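About Fodlow

Fodlow teaches robots to pick things up and put them down somewhere else. We have been doing this long enough to have stopped apologising for how dull it sounds at weddings.

We are a small company of 12 people on the upper floor of the old Bakwood joinery, which still smells of sawdust when it rains. Our customers sort returns, pack mixed boxes, empty trays and refill them. Their goods arrive in a heap, and a heap is a difficult thing to write a program for. So we don't write one, or not much of one. A person takes the arm by the wrist, or picks up a remote control, and does the job properly while the robot keeps a record. Then the person does it again. After enough of this, the robot has a go.

Who we are

The company was started by Manon Hawthorne, who had spent nine years programming arms the usual way, point by point, on a handheld box with too many buttons. Her last job of that kind was a line that packed bottles of two heights. It took a fortnight to set up and ran nicely until the customer brought in a third bottle. She went back, spent another week on it, and drove home thinking that the woman who packed the bottles by hand on the night shift had needed no week at all.

Lihua Du joined in the first June and built the recording software, which is called Ostonska. The name was meant to be temporary. It came off a jar of pickled something in the office fridge, and by the time we thought of a better one it was printed on the invoices. Lihua also runs our training days and is the person you will speak to if you ring before ten in the morning, when the rest of us are unreliable.

The others are four engineers, five demonstrators and Piotr, who does accounts and won't be drawn on robots at all.

What a demonstrator does

We get asked this more than anything else, usually by people who have seen the job advert and suspect a catch.

A demonstrator shows the robot how. There are two ways of going about it and we use both. In the first, the arm is set so that it goes limp and lets itself be pushed. You hold it near the gripper and walk it through the task: down into the bin, round the awkward cup, close, lift, over, let go. This suits slow jobs and strong forearms. It has one drawback, in that you tend to move the arm as you would move your own, and your own has a great many more opinions about where its elbow goes.

In the second, you sit at a desk with a hand controller and the arm copies you from across the room. Newcomers find this strange for a day or so. You can't feel the object, so you learn to judge a grip by how the thing shifts when you start to lift. Most of our demonstrators end up preferring it, partly for the chair.

Either way, what we want on the record is ordinary competence. We once hired a retired card magician on the theory that he would have marvellous hands, and he did, and every grasp he recorded was so elegant that the robot couldn't learn a thing from it. It had never seen a near miss. When it made one of its own it simply stopped, like a guest who has used the wrong fork. He is still with us, and has been taught to fumble. We now ask all demonstrators to leave their mistakes in and, more to the point, to recover from them. A cup that slides away and gets chased into the corner is worth a good deal to us.

How a job usually goes

You send us a box of your stuff. We prefer the real thing, dents included, and we would like the items your own staff complain about. We tip it into a bin and watch somebody sort it for a morning, generally without saying much.

Then we record. A first batch is 100 demonstrations, spread between at least two people, so that the robot doesn't pick up one person's habits wholesale. (We had an arm that hesitated over every third item for most of a spring. It had learned this from a demonstrator with a cough.) We train on those, let the robot try, and keep a hand near the stop button. Wherever it gets into trouble we take over by remote control, sort the trouble out and add that to the record too. Most of the useful material comes from this part, and it is also when the biscuits run out.

The longest job we have done was for Jafarzadeh, who sell garden and kitchen goods by post and take a great many of them back. It took 1207 demonstrations to get through their returns table to everyone's satisfaction, including that of the returns staff, who had views. The full Ostonska library stood at 3513 when this page was last looked at, and whoever updates it will no doubt forget.

When you come to us, we don't promise that a robot will do everything your people do. Some tasks we turn down. Anything floppy and see-through we will talk about over tea and then probably turn down. If a shelf and a better trolley would fix your problem, we will say so and charge you for the visit.

Where it happens

The workshop is one long room with carpet at one end, a relic of the joinery's showroom, and benches down the middle. The practice bins are grey, open at the top and clamped where they meet. We used to leave them free-standing, until an early version of the software discovered that the quickest way to move six objects from one bin to another was to shove.

Much of the training is done on toys. They are cheap, they are light, and they come in shapes that no sensible manufacturer of industrial parts would allow. A plastic corn cob rolls if it's touched in the wrong place. A cup can be taken by the rim, by the wall or from inside, depending on how it has landed, and a toy spade leaning in a corner has no good answer at all, only less bad ones. Demonstrators begin on these before they go near a customer's goods. We have had visitors from quite serious firms spend a whole afternoon on the corn.

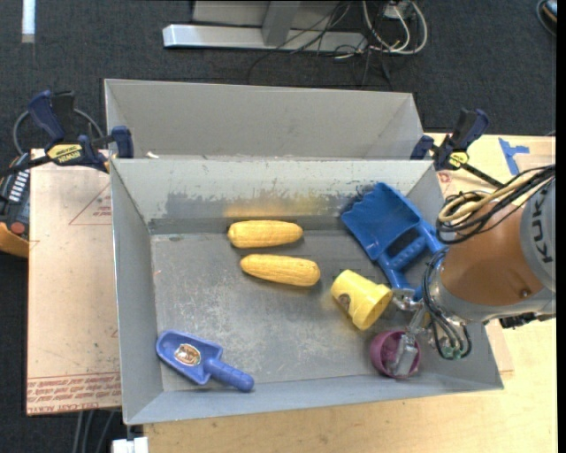 Dorota: I did the two-day course and wasn't expecting to enjoy it. By hand I was hopeless. I kept pulling the arm towards me and it kept politely coming. With the controller it clicked on the second morning, and what I took back to work was mostly a new respect for how often I change my mind halfway through picking something up. I had no idea I did that. My one grumble is that we were told to go slowly about forty minutes after it would have helped.

She was right about that, and going slowly has been moved to the front of the course, before the coffee.

Learning with us

The training days run on a Monday and Tuesday, with no more than six people so that everyone gets a proper turn. You don't need to know any programming. You do need to be able to stand for a fair part of the first day and to be told, kindly, that you are gripping too hard. People come from warehouses, from colleges, and now and then from their own research groups with a robot at home that won't behave.

The first day is hand guiding, with a good long session on how to stop the arm and when. The second is remote control, and in the afternoon we train a small model on whatever the group has recorded. Everybody then watches it do what they did, bad habits and all. This is quieter than you might think. Lunch is included and comes from the place across the yard, so please mention if you don't eat cheese.

Working here

We take on one or two demonstrators a year. A background in engineering is fine but gives you no head start. Of the present five, one came from a bakery, one from a veterinary practice and one from the stage, as mentioned. We look for patience, steady attention after lunch, and a willingness to write down what happened while it's still fresh. Demonstrators work no more than four hours a day on the arm or the controller. The rest goes on labelling, writing up and arguing about whether a scoop counts as a spoon.

That argument has been running since our second year. Manon says it does. The label list in Ostonska says it doesn't, and Lihua has the password.

Visiting and getting in touch

Visitors are welcome most afternoons if you let us know beforehand. The street door sticks, so push low. Parking is in the yard behind Bakwood, on the left-hand side only, the right being used by a man with a lorry and a long memory. If you are bringing a box of samples, use the goods lift and don't lean on the gate.

Quotes, course dates and a list of what to put in the box can all be had from the office.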